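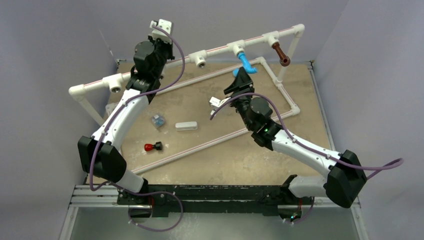
Two arms on a shared base rail, with the speckled tabletop behind.

To: Clurnby Residents and Tenants List
From: Erncombe Building, Facilities Office
Subject: Re: Loading dock hours and the shared freight elevator

Dear list members,

Thank you for the replies to our February notice. The Facilities Office has read all of them and is able to answer most of the points raised. The message quoted at the end of this one sets out the main concerns, and we take them in the same order.

Dock hours. Beginning next month the dock on the Kollár side will open at 6:30 a.m. and close at 7 p.m. The evening extension was requested by ground floor tenants and will remain in place through the summer. Vehicles may stand at the dock for 30 minutes. Drivers who need longer must call the desk before they arrive.

Freight elevator. Reservations will continue to be made through Plelleo, the booking page introduced last fall. The minimum slot is now half an hour. Tenants who do not use the page may leave a paper form at the desk, and staff will enter it the same morning. A slot that is not taken up within ten minutes is released.

Weight limits. The sign inside the elevator car is correct at 900 pounds for a single wheeled load. The figure of 300 pounds printed in the tenant handbook applies only to the small lift by the mail room. We regret the confusion. A corrected page will be sent to each suite, and the old one should be discarded.

Protective pads. Wall pads must be hung before furniture, shelving or crated equipment is moved. They are kept in the closet across from the elevator on the first floor. Please fold them when finished. Two were left on the dock over the winter and had to be replaced.

Charges. The after-hours fee is $87 per visit and is billed with the following month's rent. It is not charged when a delay is caused by the building. Requests for a refund should include the reservation number.

The question of a second set of dock keys is still under review. Insurance terms limit the number of keys in circulation, and we expect to report on this before the next rate notice is issued.

Replies may be sent to the list or directly to the office.

Facilities Office
Erncombe Building

On an earlier date, a third floor tenant wrote:

> To the Facilities Office:
>
> We would appreciate a written statement of the new
> dock hours. The notice gives a closing time but no
> opening time.
>
> The elevator was booked twice for the same morning
> last month, and our carrier waited at the curb. Could
> the minimum slot be made shorter?
>
> The handbook gives a limit of 300 pounds and the sign
> in the car gives another. Which one applies?
>
> Finally, is the after-hours fee charged when the
> elevator is out of service? We would also ask that a
> second set of dock keys be considered.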